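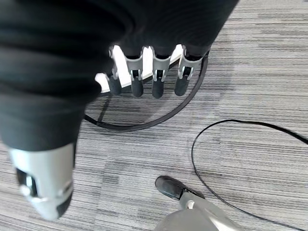
Fig. 1. Hand over gray carpet.

Week 6: Bundles and seat pricing

Vendomura sells one login for 20 a month. Its household plan covers four logins for 43. Work out the price per head, then work it out again for a household of two -- the usual size, and the one the ads leave out.

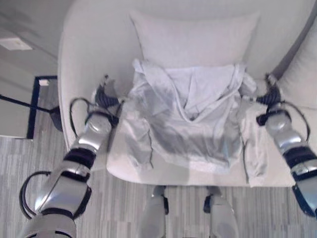
Shared plans also cut churn. One person can quit on a whim; four have to discuss it first, and somebody is always halfway through a series. Studix counts on this.

For Tuesday: read the Dubey case, pages 70 on. Bring a calculator and your own phone bill, if you can bear to look at it.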